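Storkon Sorting Line: The Work at Hand
Ratamville plant, 25 Mar 2025

Storkon packs shaped toy blocks for retail sets. Until November the shapes were separated by hand at a long bench, on two shifts, by 18 people. The first robot cell now takes part of that load, and 19 people work in the area — one was added for cell upkeep. Text and layout by Beryl Dobson.

Job changes so far

Hand sorting continues for mixed returns and for any part with a surface flaw. Operators who move to the cell complete a Pacheco safety course and a written test on stop and restart procedure. Pay grade goes up one step after sign-off. Wrist complaints are logged monthly; the log is kept by the line lead and is open to all staff.

Rotation between bench and cell is every 2 hours. Colleen Sawatzky, line lead, asked for the shorter interval after the first month, when operators reported that watching the arm was more tiring than sorting.

Test station

Operators set up the test layouts themselves, which used to be the job of the Wokico installers. Parts that touch are the hard case, and the layouts are built to include them. In this one seven blocks are pressed together on the wooden board: stars, cylinders, a heart, a cube and a triangular prism, in green, red, blue and yellow. Another yellow block lies apart to the right, partly hidden behind the gripper — its finger is just above the board. Setup sheets are filed by shift and initialed by the operator. 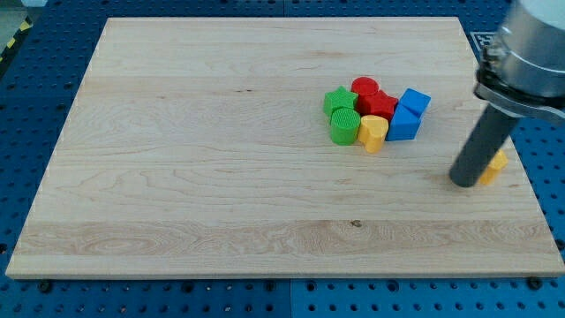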